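Been playing the Kollero record most evenings since February, so I'm going to put some thoughts down in a thread. It's called Salent and it's their second.

Kollero is a duo. Oğuzhan Kırmızıgül plays bass clarinet and a bit of saz, Orhun Sönmez plays drums and a small rack of tuned gongs. There are guests on two tracks. The rest is just them in a room.

I missed the first album when it came out. A friend put it on in the car and I asked to hear side two again. It was a good record but a stiff one. You could hear them waiting for each other at the ends of phrases.

Salent is looser. They spent a long time touring between the two and it shows mostly in the drums. Sönmez leaves out beats he would have played before.

Opening track is "Aerts." Low clarinet note, held a long time, then a second one a half step up. The drums don't come in for almost 4 minutes. If that sounds like a chore, start with track two and come back.

Track two is "Skemach" and it's the one the radio shows have been playing. It has a bass line you can hum. Kırmızıgül plays it on the clarinet with a lot of key noise left in, and by the end the clicking of the keys is doing half the rhythm.

I saw them do "Skemach" live and it ran much longer. Sönmez moved from sticks to hands partway through. I prefer the album version, but I was standing next to a speaker so I may not be a fair judge.

The middle of the record is where I have complaints. Tracks four and five are both slow, both in the same key as far as I can tell, and both fade out. One of them would have been enough. I'd keep the fourth, which has the saz on it.

The saz is mixed very dry, no echo on it at all, sitting right up front. First couple of times I thought it was too loud. Now I like it. You can hear his fingers shift before the note changes.

Track six has a trumpet guest and it picks things up. Short tune, the kind you could imagine a wedding band playing if the wedding band was a little tired. They play the theme three times and stop. No solos.

I've seen people file this under jazz and people file it under folk. The store I bought it from had it in both bins. I'd call it jazz, mainly for how the drums work, but I wouldn't argue with anyone about it.

If you like small groups with reeds and no chords underneath, you'll get along with it. If you need a piano or a guitar to tell you where you are, it might feel bare.
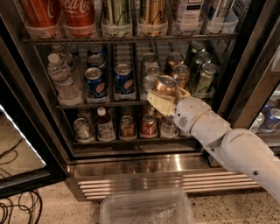

Title track is the last one and the longest at 15 minutes. It was recorded in one take according to the sleeve. There's a spot in the middle where they lose each other for a few bars and they left it in. Good decision. The part right after, when they find the pulse again, is my favorite thing on the album.

Sound quality: I have the LP and the download. The LP is quieter overall and the gongs sound better on it. The download has more low end. My copy has a light crackle at the start of side two that didn't go away after cleaning. Not bad enough to send back.

The sleeve is plain gray card with the names on the back in very small type. There's an insert with a page of notes by Sönmez on how he tuned the gongs. Interesting if you play, skippable if you don't.

Someone asked me which of the two albums to buy first. This one. Then the debut if you still want more after a couple of weeks.

They have a few dates coming up in small rooms. I'm going to the closest one, which is still a long drive. I'll post a set list if I remember to write it down.

Correction to the post about track six: it's a flugelhorn, not a trumpet. It says so on the insert and I read right past it. Thanks to the two people who messaged.

Also, for those asking, the debut is still in print on CD. The vinyl is gone and the used prices are silly. I'd wait for a repress.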